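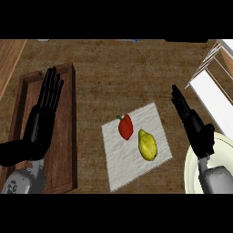 Rendered tabletop with two robot arms, black band top and bottom.

Ticket: Pravura sync stops partway, reports "Complete"
Opened: 24 Aug 2023
Product: Pravura desktop client
Site: Calow office, syncing to Palby
Status: Open (reopened twice)
Priority: Normal (I asked for High)

Original report

The shared picture library at Calow has roughly 4,000 files in it. After a full sync to the Palby office the folder there holds 2,139. The client shows a green check mark and the word "Complete" at both ends. There is no error, no warning, and nothing in the activity panel except "All files up to date."

I have read the help page that says a mismatch can be caused by hidden files. I don't believe we have that many hidden files. The missing ones are ordinary pictures that open fine at Calow.

Support reply 1

Thank you for contacting us. Please sign out of the client, restart the computer and sign back in. This fixes most sync problems. Marking as solved.

Customer

Reopening. Did that at both offices before I wrote, and did it again after your reply so I could say so. Same count at Palby. I would also question marking something as solved before the person with the problem has answered.

Support reply 2

Sorry for the inconvenience. Our team believes this may be due to a slow connection at the receiving office. Could you run a speed test at Palby and send the result? Please also check that there is enough free disk space.

Customer

Speed test attached. It is the same line we use for everything else and large video files come across it without trouble. Free space is more than ten times the size of the whole library.

A slow line would explain a sync that takes a long time. I can't see how it explains one that says it has finished.

Some things I tried on my own:

Moved a missing file to a new folder. It synced in under a minute.
Moved it back to the old folder. It vanished from Palby again.
Renamed it and left it in the old folder. No change.
Paused and resumed. No change, check mark still green.

So the file is fine, and the name is fine. That leaves the folder.

Support reply 3

Thank you for the extra detail. We have passed this to the engineering team. In the meantime, please note that version 6 of the client has many sync improvements and we recommend updating.

Customer

Updated both machines. The icons are rounder. Palby count is unchanged.

I went looking in the old release notes and found a line saying that a single folder is "optimized for up to 2,000 items." Is that a limit or a suggestion? Most of our library sits in one folder called Main, and the rest is in small folders beside it. At Palby, Main has exactly 2,000 files in it. I doubt that is an accident.

Support reply 4

We can confirm that folders above this size may show reduced performance. This is expected behavior. As a workaround, please split large folders into smaller ones.

Customer

"Reduced performance" is a generous way to describe files that never arrive. I have split Main into four folders, and overnight the counts matched for the first time. I compared the lists with Voicu, the file checker we use for backups, as I'm no longer taking the green check mark's word for it.

The workaround works. I am not agreeing to close the ticket, though. Two things are still wrong:

1. The client says "Complete" when it isn't.
2. The limit is not mentioned on the setup page, the pricing page or the help page about missing files.

Support reply 5

Thank you for confirming that your issue is solved. A change to the status message is planned for October. We will now close this ticket.

Customer

Please leave it open until October. The last reply says "planned" and I'd like to see the message itself – on a folder that is over the limit, with the count shown – before anyone calls this fixed. I have kept a copy of the old Main folder for testing.

Status changed: Open, waiting on engineering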